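Trora mill to end 2,000 g trade bag as flour labelling changes

Friday, September 10, 2021

Fahy Milling will stop selling its 2,000 g bag of white flour from October and replace it with a 1,500 g bag, the company said in a notice to stockists. The unit price per kilogram is unchanged.

The change follows the replacement of the packing line at the Trora mill. The old line filled by volume, using an auger set by hand at the start of each shift. The new line fills by weight, and each bag passes over a check scale before it is closed. Bags outside the permitted tolerance are diverted and refilled.

Maeve Noonan, operations manager at Fahy, said volume filling had become difficult to control. "The bulk density of flour shifts with the grind, the moisture and how long it has stood in the bin. We were overfilling to stay legal, and the overfill was costing us roughly 30 tonnes a year."

The new bags will carry a revised label. Cup measures have been removed from the recipe panel and all quantities are given in grams. Stockists were told that the printed recipes are otherwise the same, apart from the soda bread, where the salt has been reduced.

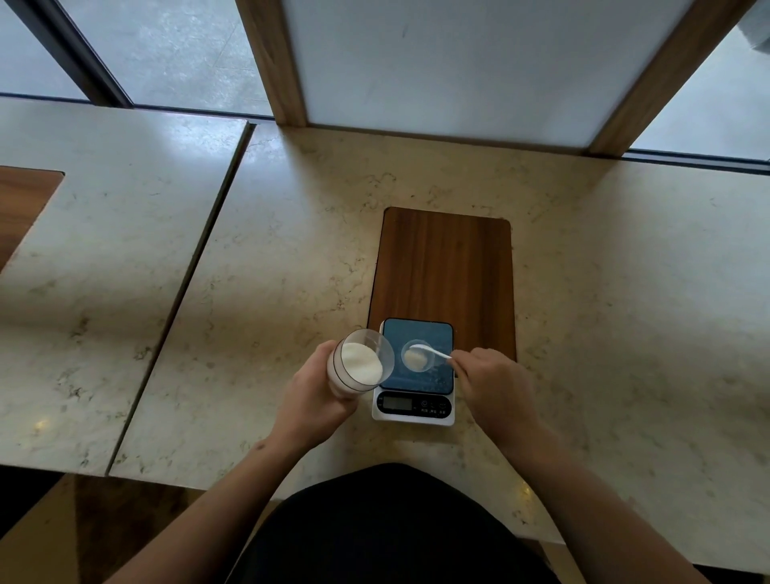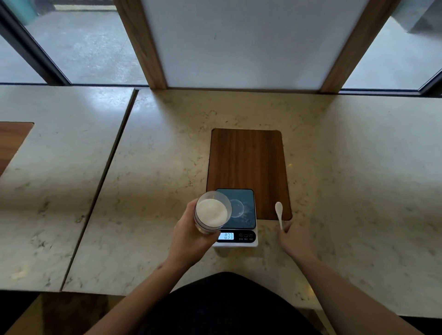
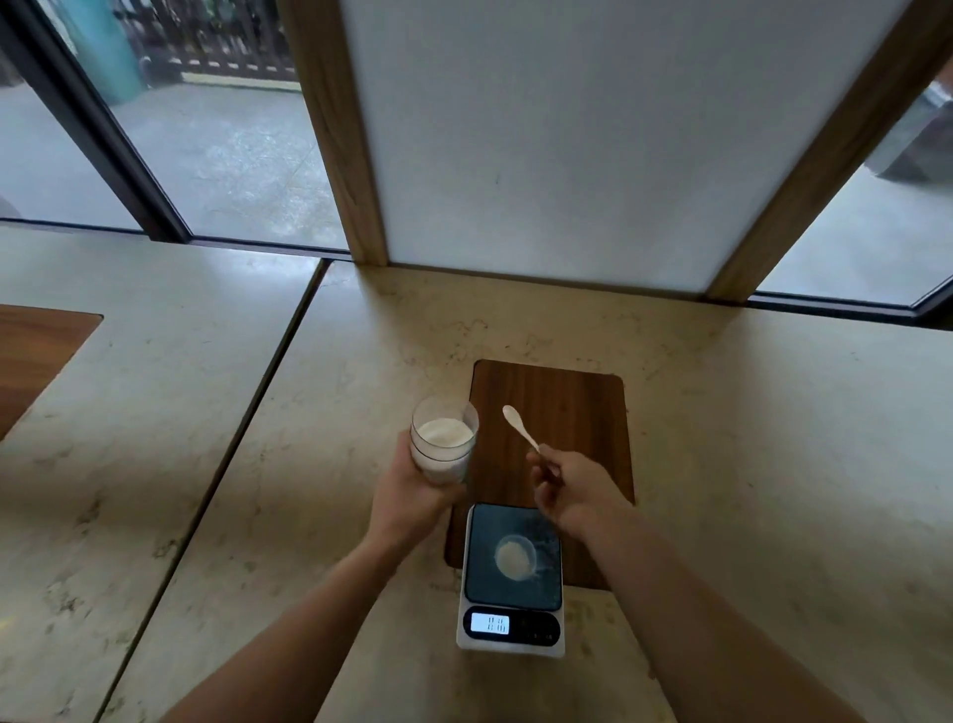

Measuring at the kitchen counter: a digital scale with a small bowl of white powder (first picture) and a glass more than half full of white powder (third picture).

Delali Amegashie, who teaches baking at the Oden adult college, said the revised panel would be easier to use with classes. Students who measure by cup tend to pack the flour to differing degrees, she said, and the dough has to be corrected later with water. She would have liked the protein content moved to the front of the bag as well.

Existing stock of the larger bag may be sold until it runs out. Fahy has 368 stockists, most of them independent grocers and bakeries, and those with standing orders will be moved to the new size automatically unless they write to the mill. Pallet quantities change from 48 cases to 60.

The 16 kg bakery sack is not affected. Wholemeal and rye will stay on the older line for now – the company has not given a date for moving them, and Noonan said the bran content caused bridging in the new hopper during trials.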